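Vondbridge Evening Institute
Money in Later Life: handout for session 5
Executors, and what you are letting yourself in for
Tutor: Nadine Azar

Last week we did wills. Most of you now have a draft, and several of you have written "my eldest" in the box for executor and moved on. Tonight is for your eldest.

What the job is

An executor collects in what the dead person owned, pays what they owed, and hands over the rest to whoever the will says. That sentence takes most people the best part of a year. You may appoint one executor or several, up to four for a grant of probate. Two is comfortable. Four is a family meeting that never ends.

An executor can also be a beneficiary. People keep whispering this to me in the tea break as though it were a scandal. It's perfectly allowed. The person who must not benefit is a witness to the will, or the witness's husband, wife or civil partner. The will still stands, but their gift fails.

Saying no

You can refuse the job, but do it early. The form of words is "renouncing probate", and it has to be done before you start meddling with the estate. Paying for the funeral doesn't usually count as meddling. Selling the car does. Once you have sold the car you are, in most cases, in it until the end.

Worked case: the estate of Mr Panicker

Vasanthi Panicker and her cousin Vasanthi Nambiar were joint executors for an uncle in Rendach. (Yes, both Vasanthi. The bank enjoyed it as well.) He left a flat, a savings account, a current account and a shed.

Savings account: £1,771
Current account: £639
Owed to the roofer: £600

The roofer gets paid before any nephew does. Take the debt from the two accounts and you have £1,810, out of which the funeral bill still has to come, and it didn't stretch. The flat had to be sold before anybody received a penny, including the nephew who had already ordered a sofa.

Note the order: funeral and the costs of the estate, then debts, then gifts of named things or sums, then the residue. Residue means "everything else". It is often the biggest gift in the will and gets the least thought.

The shed

Mr Panicker's will left "the contents of my shed to Flor Lozano, who will know what to do with them". She did not. Household goods are called personal chattels, and they need a value at the date of death, meaning what they would fetch if sold, never what he paid in Skekudley in 1984. For ordinary bits a sensible estimate will do. Get a proper valuation for anything that might be worth real money.

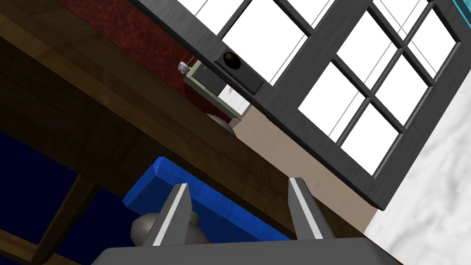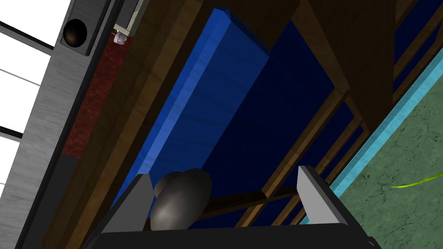

Keep an account

Write down every sum in and every sum out, with a date and a receipt. An exercise book is fine. Beneficiaries who trusted you completely at the funeral may have questions by December. Open a separate account for the estate and don't let its money pass through your own, even overnight.

Executors can claim reasonable expenses (postage, copies of the death certificate, train fares) but can't charge for their time unless the will says so. Solicitors' wills generally say so, on behalf of solicitors.

Before next session

1. Ask the person you have named whether they mind.
2. Name a substitute in case they die first or emigrate.
3. Make a list of your accounts, without passwords, and tell someone where it is. Inside the piano is not a place.
4. Read the Varma booklet, pages on joint ownership. Skip the cartoon.

Natsumi Aoki is taking the next class and will cover lasting powers of attorney. Bring your drafts, and a pen that works.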